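Handover study - project meeting, August
Room 3, Stivuvside, 2.00 pm

Present: Delia Benítez (chair), Rafia Awan, Kyu-ri Noh, Solomiia Kushnir (minutes)
Apologies: Talha Chaudhry

1. Minutes of the last meeting
Agreed, with one correction. The release threshold is set per participant, not per session.

2. Recording
Rafia reported 1,485 handovers recorded against a target of 2,000. All were done across a desk with the person seated. 19 people have taken part so far. Delia asked whether standing trials should count towards the target. Agreed that they should not, and that they will be kept in a separate set.

3. Method
Kyu-ri went through the comparison of the two release rules. Under the first, the gripper opens when the pull on the object passes a fixed force. Under the second, it opens when the pull and the movement of the person's hand agree. The second rule gave fewer early releases, but people waited longer for small, light items.
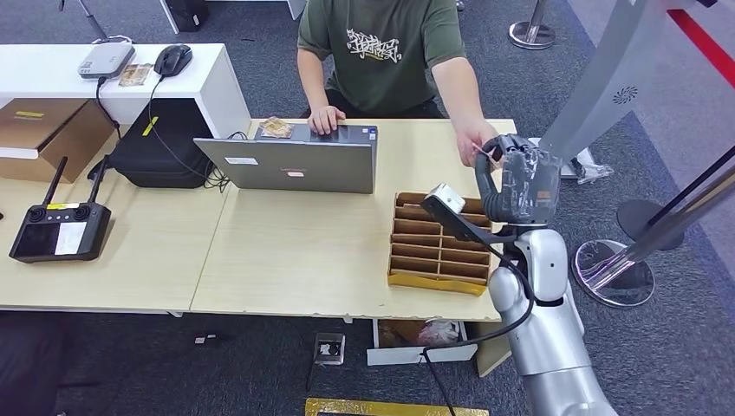 Solomiia asked if the wait came from the rule or from the filter on the wrist signal. Kyu-ri did not know. She will rerun the Ralis logs with the filter shortened and leave everything else as it is.

Rafia said labels for the moment of first contact still differ between the two labellers. Delia wants this settled before any figures go to Rivadeneira.

4. Software
The move to Avow is on hold until Talha is back. No new recordings to be stored there yet.

5. Actions
KN - rerun logs with shorter filter
RA - relabel first contact on the disputed trials, with SK
DB - write to Rivadeneira about the later date for results
TC - Avow export

6. Any other business
None. Meeting closed at 3.10 pm.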